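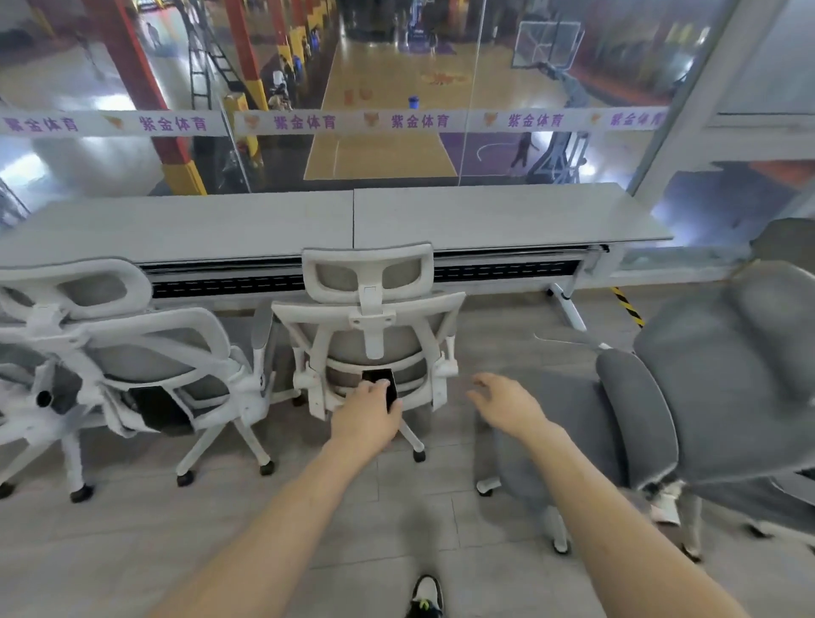 4 min read

How to Set Up an Office Chair So Your Back Stops Complaining

I spent years sitting in whatever position a chair happened to be in when I got it, and I suspect plenty of you do the same. Then one July my friend Solène Vasseur came over, watched me type for a while and asked why my shoulders were up by my ears. Ten minutes of fiddling later I was sitting better than I had in a very long time (and feeling a bit silly about all those evenings with a heating pad).

You won't need any tools for most of this. Put on the shoes you normally work in, roll the chair out where you can get at all sides of it, and work from the floor up.

Seat height

Stand in front of the chair and raise or lower the seat until the front edge is just below your kneecap. Now sit down. Your feet should be flat on the floor and your thighs more or less level. If your desk is so high that this leaves you reaching up to the keyboard, raise the chair to suit the desk and put something under your feet. I used an old phone book for ages and it was perfectly fine!

Seat depth

Scoot your hips all the way back. You want a gap of two or three fingers between the seat edge and the back of your knees. Some chairs have a lever for sliding the seat and some don't. If yours doesn't and the seat is too long, a firm cushion behind you will help.

Lower back support

Most people skip this one, and it made the biggest difference for me. Find the spot where your back curves in, usually right around belt level, and bring the support to that height. On some chairs you move a pad, on others the whole backrest clicks up in steps – lift gently from both sides and listen for it. If it drops to the bottom when you reach the top, just start over.

Headrest

Set it so it meets the back of your head when you lean back to think or take a call. It shouldn't be pushing your head forward while you type. If it does, lower it or tilt it away.

Recline

Turn the tension knob until you can lean back with a light push and come up again without a struggle. Go a half turn at a time, as these knobs can be slow to show any change.

Then leave everything alone for a few days. New settings feel strange at first, even good ones, and it's very tempting to go straight back to your old slouch. If something still aches after a week, change one thing and give it another few days before you touch anything else.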